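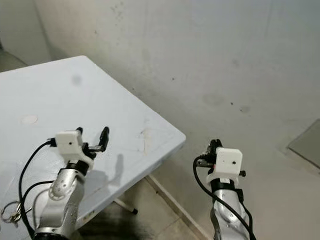 The long summer of the folding table

Orkidard, 5:40 a.m. Still dark. Trunks open all down the main street, and the only sound is legs snapping into place. Clack, clack, clack. The monthly street sale has 148 pitches now. Fifteen years ago it had 16, all of them behind the church, most of them selling jam.

What changed? Rents, mainly. Two of the old storefronts went, then the hardware place, then Kołodziej, the bakery everybody claims to miss and hardly anybody bought bread from. A pitch costs $15 for the morning. No lease, no deposit. You turn up with a table and whatever's in the garage.

So people did.

By seven the serious buyers have been and gone. They come with flashlights, they don't chat, they want records and old tools. One man paid $60 for a Breretti coffee grinder with no lid and looked thrilled. The seller looked thrilled too. Hard to say who won.

After that it's families. Strollers, dogs, a line for egg sandwiches that blocks the knitting stall every single month. The knitting stall has complained. The egg sandwiches have not moved.

Some notes, if you're thinking of selling. Bring change, more than you think. Bring a cloth, things look twice the price on a cloth. Rocks or clamps for the corners, the wind comes straight up from the river and it will take your paperbacks. Price everything. People won't ask, they just drift off. And dont put the good stuff at the back, I did that my first time and drove home with all of it.

Food needs a permit. Plants don't, for some reason. Secondhand electricals are a gray area, and the Rallaser radio guy on the corner has been standing in it for years.

Is it a living? For a few, nearly. A woman selling enamel pans told me she clears her car payment by nine and the rest is fun. The couple next to her hadn't sold a thing and were on there second thermos.

It rained a bit at ten. Tarps out, nobody left. By noon the street was open to traffic again, one glove on the curb, a box of VHS tapes marked FREE.

Next one's in October. Pitches go fast, the corner ones first.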